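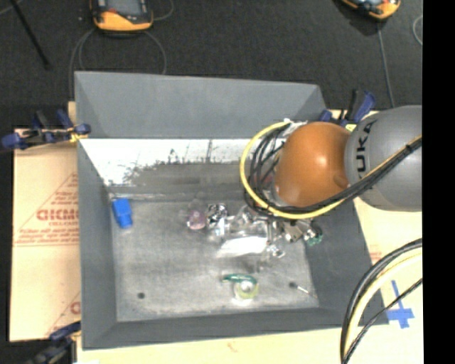
The price of never running out

Thursday, September 30, 2004

My local supermarket has a sign by the tills that promises I will never find an empty shelf. It has been there since August. On the three evenings I have gone in since it appeared I have found the shelves full, and I have come home each time wondering who pays for that.

The sign belongs to Camargo, which runs shops in most of the towns near me and would like to run them in the rest. Full shelves are the chain's big idea. Its yearly report gives the matter four pages and uses the word "availability" so often that it stops meaning anything. What it says, once you have scraped off the varnish, is that a shopper who can't find the yoghurt she wants goes somewhere else and may not come back. So there must always be yoghurt, in every flavour, at ten to nine at night.

I don't believe it. I have bought the wrong yoghurt many times and my loyalties were not shaken. The evidence offered is a survey in which 890 shoppers were asked whether they would be annoyed to find an item missing. Most said yes. Of course they did. Ask people whether they mind rain and you will get the same sort of answer, and it won't tell you how many of them moved house.

Keeping everything in stock until closing time means ordering more than you will sell. That is simple arithmetic and the trade doesn't deny it. What it does is move the leftovers around until they are hard to see. Some are marked down. Some go to charity, with a photographer present. The rest is sent back to the supplier under terms that most of us have never read.

I have now read some. A small bakery in Orker, which supplies Camargo with rolls and asked me to leave its name out, showed me its contract. The shop orders by six in the evening for delivery before dawn. It can cut the order until midnight, by which time the dough is made. If it cuts, the bakery eats the loss (and, the owner said, a fair number of the rolls). If the bakery delivers short, it pays a penalty. In one week of August it baked 1313 trays and was paid for all but 140 of them. None of those 140 will turn up in Camargo's waste figures, which are very good and printed in green.

There is a cure on offer, naturally. Soltik sells forecasting software that claims to know on Monday what a town will want on Saturday. I sat through the demonstration. It takes in the weather, the school holidays and the football, and it draws a handsome line. I asked how the line had done against what people really bought, and was shown a second line, lying very snugly on top of the first. It covered a fortnight. I asked for a year and was told that could be arranged. That was in July and I am still waiting.

Even if the forecasts are as good as they say, I can't see that they touch the problem. A shop which knows it will sell 40 loaves and wants a full shelf at closing will still order 60. The software will only tell it, with great confidence, how many it is going to throw away.

The people I trusted most on all this were in Nuseo, where the market hall shuts when the food has gone. I went on a Friday. By half past one the fish stall was being hosed down, and the cheese woman had two sorts left and no wish to discuss the others. A man ahead of me wanted leeks, was told there weren't any, and bought cabbage. He didn't look like a customer lost for ever.

I don't want to be soft about Nuseo. It's dearer than Camargo, and it's no use at all to anyone who works until six. Half the people in the queue were retired, and the other half, like me, were skiving. A town can't be fed that way and I'm suspicious of anyone who says it can, particularly if they have a book out.

But there is a good deal of room between a hall that closes at lunch and a shop that must look untouched at nine. Camargo could let the bread run down after seven. It could pay for the rolls it ordered. It could print what it sends back next to what it throws out, and let us add the two together. I put all this to the press office, which replied that customers expect full shelves and that the company is listening to them.

I went in again last night. There were 11 kinds of yoghurt and I was the only person in the aisle.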